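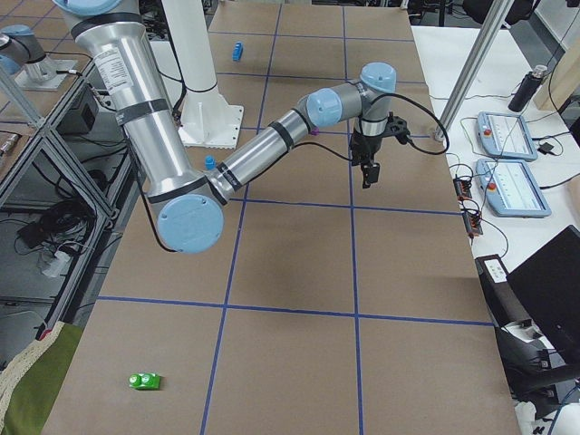
Fletness Tabletop Set: README

Version 2, 18 August 2026
Maintainers: Ketill Hedegaard, Clementina Sampaio

Summary

Fletness is a collection of annotated tabletop layouts. Each record covers one arrangement of small colored objects on a paper-covered table marked off into rectangles with blue tape. The annotations give the object type, the color, the grid cell and whether the object is touching tape. The set is meant for work on spatial wording ("left of the line", "in the corner cell") and on small-object layout. It holds 3,367 records.

Surface

The table is covered in brown paper. The paper is replaced when it tears or when tape residue builds up, and small wrinkles are left alone. Strips of blue tape run lengthwise and crosswise and divide the paper into large rectangles, called cells in the annotations. Cells are not all the same size. Strips were laid by eye against a straightedge, and no attempt was made to correct small errors in angle.

A cell is bounded by the inner edges of the tape. The tape itself does not belong to any cell. Where a cell runs to the edge of the paper, the paper edge is the boundary. Side tables and anything standing on them are outside the annotated area.

Objects

Objects are small enough to fit well inside one cell. The types in use are:

block: a plain rectangular solid, any color
stud_block: a toy building block with round studs on top
cylinder: a round-sided piece, upright or lying down
other: anything too small or too irregular for the types above

Colors are recorded as single words: blue, green, purple, red, yellow. Shade is not recorded, so bright green and dark green are both "green". A blue object lying close to blue tape is annotated as usual. These records carry the flag low_contrast and should be checked first if a color-based method gives odd results.

Fields

record_id: integer, unique within a release
object_type: one of the types listed above
color: one word
cell: row letter and column number, counted from the far left corner
on_tape: yes, no or unclear
pose: upright, flat or unclear
occluded: none, partial or heavy
notes: free text, may be empty

A record with several objects has one line per object, all with the same record_id. Line order has no meaning.

Annotation rules

An object standing across a strip is assigned to the cell that holds the larger part of its base, and on_tape is set to yes. If the parts look equal, the cell nearer the front edge is used. Objects that are mostly hidden are still listed, with type "other" if the shape cannot be made out. Do not guess a type from color.

Empty cells are not listed. An object alone in its cell gets no special flag.

Each record was annotated once by Sampaio and checked by Hedegaard. Disagreements were settled by discussion and the first value was not kept.

Known problems

Pose is unreliable for cylinders. Early records used "standing" and "upright" interchangeably; these were merged in February, but 7 lines still carry the old value.

Faint strips toward the far side of the table were missed in some early records, giving row letters that are off by one. The affected records are listed in row_errors.txt.

Changes from version 1

The on_tape field is new. The color "violet" was merged into "purple". The split into 5 folds was redone so that all lines with the same record_id fall in the same fold. Results from version 1 folds should not be compared with results from these.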